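Quilt keeps sliding off the right side of the bed

gbarreto
Posted in Bedding and Linens, October

Bed in a room with pale walls, dark desk past the far end. The quilt is a turquoise floral, cotton shell, polyester fill. After a night it is rumpled with a thick fold across the middle, and the right edge works its way toward the floor.
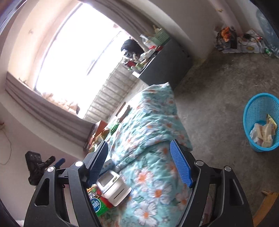 I have tried tucking it under the mattress at the foot. It holds for 4 nights at most. Mattress is a Plosov, fairly slick cover. Looking for a fix that does not involve pins.

Glória Barreto

hemline_9
Measure the overhang on both sides. If the drop differs by more than 5 inches, the heavy side pulls the rest over. Center it first, then tuck.

marinho_k
Disagree. Centering does nothing on a slick cover. The friction is too low at the start. Put a cotton blanket between the sheet and the quilt.

hemline_9
A blanket adds a layer that can slide too. I have had both on the floor.

marinho_k
Only if the blanket is fleece. Flat weave stays put.

dropcloth
Sew 6 twill tape loops to the underside and tie them to the bed rail. Also clear the stuff off the left edge before you straighten it. Boxes and packages weigh that side down and you end up pulling against them.

gbarreto
Drop is uneven, longer on the right. Will center it and try the flat weave blanket before I sew anything.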